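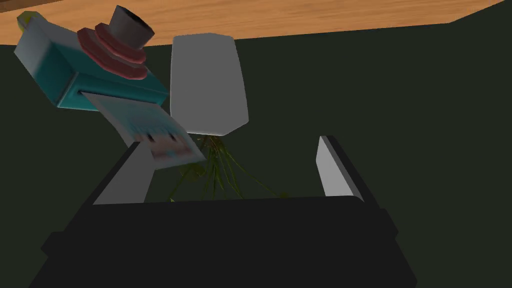
Kováčik Moves Small Business Clients to Single Onboarding File

14/12/2018

Kováčik, the regional savings and insurance group, has started moving its small business clients to a single onboarding file that covers both bank accounts and commercial insurance. The change applies first to clients of the Jastudport branch and will be extended to the group's other 11 branches from March.

Until now, a business owner who opened a checking account with Kováčik and then asked for liability or property cover had to fill out two separate sets of forms. Company registration papers, ownership details and proof of address were collected twice and kept in different systems. Clients who changed their address or added a partner had to report it to both sides of the group.

Under the new setup, the client hands over the documents once. The bank's account team and the insurance underwriters read from the same file, and each side sees only the parts it needs. Medical and claims information stays with the insurance arm and cannot be opened by branch staff or loan officers.

The file runs on software from Zirna, which Kováčik picked in the spring after comparing it with a product from Beteo. Beteo remains the group's supplier for card processing, and that contract is not affected. Kováčik did not disclose what it is paying Zirna.

"We were asking a bakery with four employees for the same certificate in two different offices," said Britta Hinrichs, head of business clients at Kováčik. "They noticed, and they told us so. The complaint came up in nearly every conversation my team had last year."

Kováčik has 3847 small business clients in total. A test at Jastudport covered 500 of them and ended last month. According to Hinrichs, most of the problems found in the test had to do with older clients whose records did not match. In some cases the bank had one spelling of a company name and the insurer had another, or a former owner was still listed as a contact person. Those records have to be corrected by hand before they can be merged, and Jastudport has taken on 2 temporary employees for the work.

Existing clients do not have to apply. They will get a letter with a printed summary of what the group has on record and will be asked to check it, correct it where needed, and sign it. The signed summary can be mailed back or dropped off at a branch. Clients who do not answer will keep their separate files for the time being, and their accounts and policies will continue as before.

Clients who do not want the bank and the insurer to share a file can say so on the same form. Hinrichs said the group would not charge more or offer worse terms to those who decline. A client who agrees now can withdraw consent later in writing, and the file will then be split again within 30 days.

Tatiana Lukáč, who runs a bookkeeping office in Jastudport and handles the paperwork for several shops in the town, said the shorter process had been useful so far. One of her clients needed cover for a second storage unit and got a quote without sending in new company papers. She would like to see accountants get their own access to the file.

"Right now the owner has to log in, download the summary and send it to me," Lukáč said. "Half of them don't remember the password. If I could be added as a contact with reading rights, we would save another step."

Kováčik said access for accountants and tax advisers is planned but gave no date. Online signing of the summary is also on the list for next year.

Prices for accounts and insurance policies do not change with the new file. Private clients are not included at this stage. The group will decide whether to extend the system to them after all branches have made the switch. Business clients with questions about the letter can contact their usual adviser or the service desk at the Jastudport branch.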